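Service Robotics Practical
Handout 3: Tidy-Up Task
Instructor: Iveta Kratochvíl
June 2023

Teams work in pairs, one at the controls and one keeping the log. Swap after every third attempt. Each attempt starts with the robot standing at the round table.

1. Grasp
Close the right hand around the middle of the bottle. Keep the left hand open and low.

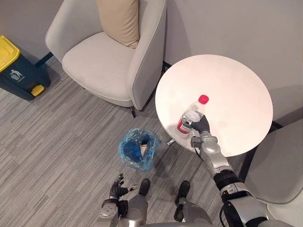

2. Release
Hold the bottle over the wastebasket and open the fingers fully. Log the attempt as a miss if it lands on the carpet.

Approach
Most lost points in April came from the approach. Stop the hand beside the bottle before closing and check the thumb.

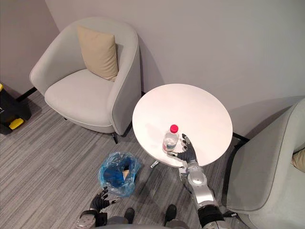
Scoring is out of 40, with 6 points for the approach alone. Full marks go to a hand that comes in open, to the right of the bottle, with the thumb toward it. Knocking the bottle over costs 3 points. Berenice Zamudio keeps the score sheets.

Wrist view
Save the wrist recording with your log. Watch where the fingertips point when the arm is over the floor.

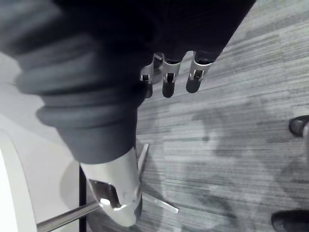 Fig. 3. Wrist camera, fingers pointing down over the carpet.

Logs go to Ilir Obradović before the next practical.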